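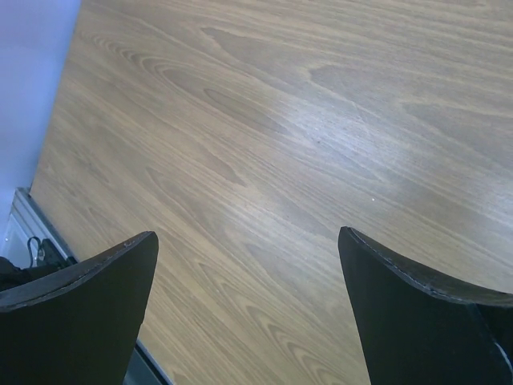 The reading of the Hendwood manor accounts resumed at nine in the morning with the roll for the second year of the lease, in which the bailiff first enters a payment for carting grain to the landing at Guvavport. The roll is one of 151 documents transferred from the estate office and is in fair condition, apart from the outer membrane, where damp has taken the first lines of the heading. Before the entries for the open fields were taken up, the layout of the strips was explained to the two new readers. The grain pattern of the tabletop served well enough for this purpose: long, fine streaks, steep in one part and growing flatter toward another, with narrow pale tan lines between bands of darker brown. The strips on the south side of Hendwood are thought to have followed the slope in a similar manner, and the bailiff's word for the place where they changed direction is one that has given us trouble since July.

Mrs. Damgaard read the receipts aloud and I took them down. Rents of assize agree with the previous year. The farm of the mill is lower by 6 shillings, and the margin gives the cause as a broken wheel. The sale of underwood is entered twice, once under its own heading and once under foreign receipts, and the auditor has struck out the second. His hand is easily told from the bailiff's by the long tail on the letter r. It was agreed that the transcript should print both entries and mark the cancellation, in keeping with the practice set down for the earlier volumes.

The matter of the lease itself occupied the remainder of the morning. The printed county history states that Hendwood passed to the family by purchase. The rolls do not support this. In the first two years the family appears only as farmer of the demesne, paying a fixed sum at two terms, and the lord's council continues to hold the court in its own name. A reference to a fine for entry, which would settle the point, may lie in the court book. Mr. Quinlan has undertaken to search the book from the first folio and has asked that the conclusion be left open in the draft introduction until he has done so. I have amended the draft accordingly. The paragraph on the purchase now stands in brackets, with a note directing the reader to the court book.

After lunch we turned to the expenses of the household when traveling. These are the most instructive part of the roll. The steward left Hendwood after the feast with four horses and was 19 days away, lodging for most of that time at the port. The cost of hay there is more than twice what was charged inland. There is a payment to a boatman for crossing the estuary, a further payment for waiting on the tide, and a sum for candles that Mr. Głowacki considers far too large for one man's use. He suggests that the steward was writing up the accounts of more than one manor while he was there. I think this likely. If it is correct, a companion roll once existed for the coastal property, and a search of the other estate boxes should be requested.

The two readings of the ship's name were discussed at some length. Mr. Zoëga prefers to take the name as that of a vessel, on the ground that the same word is followed in the next line by a charge for lading. Miss Carvalho takes it as the name of the master. The ink is thin at this point and the final letters are abbreviated. No decision was made. Both readings will be given in the footnote, with Mr. Zoëga's in the text. She asked that her objection be entered in this diary, and it is so entered.

Cargo is described only as barley and "other stuff of the lord." The quantity is in quarters by the heaped measure. Readers who meet this measure later in the series should bear in mind that the port used the level measure, and that the totals for the two places cannot be set side by side without correction. A table of conversion will be added as an appendix. Mr. Głowacki has the figures for the inland market but still lacks those for the quay.

Correspondence received: a letter from the owner of the former manor house, giving permission to examine the cellar and the north wall, where older stonework is reported. He notes that the lane is poor after rain and advises the field gate. A reply was sent accepting the second of the dates he offered. A request was also received from the parish for a short talk on the mill. It was referred to Mrs. Damgaard, who is willing to give it once the mill entries have been checked.

The roll was returned to its box at half past four. Membranes three and four remain to be read, together with the stock account on the dorse, where the sheep are entered by age. Mr. Quinlan will bring the first part of the court book to the next sitting, and the magnifying lamp is to be asked for in advance.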